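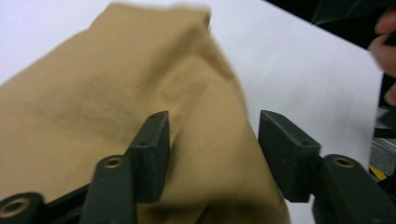

Calell Remnants — Frequently Asked Questions

Last updated Tuesday, November 1, 2005

I get a lot of the same emails, so I've put my answers in one place. If yours isn't covered, write to me and I'll add it when I have a minute. Hiếu Đàm

What is a remnant, exactly?

The leftover end of a bolt. When a shop or a clothing maker gets down to the last couple of yards, it's too short to sell the usual way, so it gets folded up and put in a box. I buy those boxes. Some of what's in them is lovely and some of it is lime green curtain lining, and I pay the same either way!

Where do you get your fabric?

Mostly from Vũ, a tailoring supply place in Satumton that I've been going to for years. The rest comes from closing sales and the Skoltolell flea market (get there early, the good wool goes before breakfast). I don't buy from people's attics anymore. I'm sure yours is very clean, but moths are moths.

How much will I get?

Every piece is at least half a yard long, and I list the real length and width with each one. If I say a yard and a quarter, I measured it flat on the table without pulling. Widths are all over the place, so please read that line before you order. A yard of 36 inch fabric and a yard of 60 inch fabric are very different animals.

How do I know what it's made of?

If the bolt had a label, I go by the label. If it didn't, I do a burn test on a few threads over the sink. Cotton and linen smell like burning paper, wool smells like burning hair, and polyester melts into a hard little bead. Blends are trickier and I'll just write "blend, mostly cotton I think" in the listing. If you need to know for certain, say for a baby with allergies, buy new fabric with a label on it. I'd feel much better about that.

Should I wash it before I sew?

Yes. I know, I know, you want to start tonight. But I don't prewash anything, and cotton can shrink a good inch or two per yard the first time through. Wash it the way you plan to wash the finished thing. If the skirt's going in a hot dryer later, the fabric should go in a hot dryer now. Zigzag the cut ends first or you'll be picking a bird's nest of threads out of the machine.

Wool is the exception. I hang it in a steamy bathroom overnight and then press it with a damp cloth.

My fabric came all wrinkled. Is that normal?

Very. I fold to fit the envelope, and an envelope doesn't care about your creases. Most of it falls out with steam. For stubborn fold lines on cotton, try a spray of half water and half white vinegar, then iron from the wrong side. Try it on a corner first. If the fold line has faded from sitting on a shelf for ten years, no amount of ironing will help, and I should have told you about it in the listing. Email me and I'll make it right.

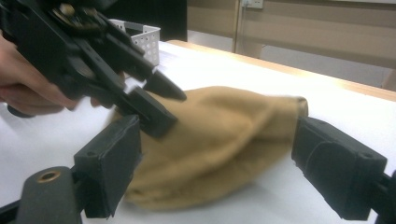

Fabric, seen close up

Which way is the grain?

If there's a selvage (that tighter woven edge), the grain runs alongside it. Lots of remnants have no selvage left, so here's what I do. Hold the piece with your hands a few inches apart and tug, then turn it a quarter turn and tug again. The direction with less give is usually the lengthwise grain. Then pull on the diagonal and you'll feel it stretch like crazy, and that's the bias.

Don't skip this for pants. I once made a pair with one leg a little off grain, and the seam wandered around to the front of my shin by lunchtime.

Which side is the right side?

Whichever one you like better! With prints and corduroy it's easy. With plain weaves I often can't tell either. Just pick a side and put a bit of masking tape on the back of every piece you cut, or you'll end up with one sleeve a slightly different shade and only notice in daylight.

Does brushed or napped fabric need anything special?

Run your hand up it and then down it. One way will feel smoother. Lay all your pattern pieces so the smooth direction runs the same way, and buy a bit extra, as you can't flip pieces around to save space. Go easy with the iron too. I lay a scrap of the same fabric face down on top and steam more than I press.

Can I order a color match?

Not really. I have what I have. You can mail me a swatch and I'll go digging, but there were 1,147 pieces on the shelves at the last stock count and my filing system is "blues over there." Give me a week. Thread I can match much faster.

Do you sell grab bags?

I do, in small and large. The small one has 5 pieces, all cotton or mostly cotton. The large is sold by weight, and I don't take requests for those, apart from "no orange," which I'll respect. They sell out quickly before the holidays, so November is a good time to get one.

What about shipping?

I mail on Mondays and Thursdays. Padded envelope for small orders, box for anything bulky. I can combine up to 3 orders into one package if you tell me before the first one leaves. I don't ship overseas right now. I tried it, and the forms beat me.

Can I return something?

Uncut and unwashed, within two weeks, sure. You pay the postage back unless the mistake was mine. Once it's cut, it's yours, but if I got the length wrong or missed a hole, I want to hear about it no matter what you've done to it.

What can I make with half a yard?

Pillow fronts, a simple tote, doll clothes, bibs, a lined zipper pouch, pockets for a dress made from something else. My sister made nearly 500 lavender sachets out of my scraps for a church sale and her whole house smelled of it until spring. If you come up with something good, send me a picture.

Do you do alterations?

No, sorry. I can barely keep up with my own hems.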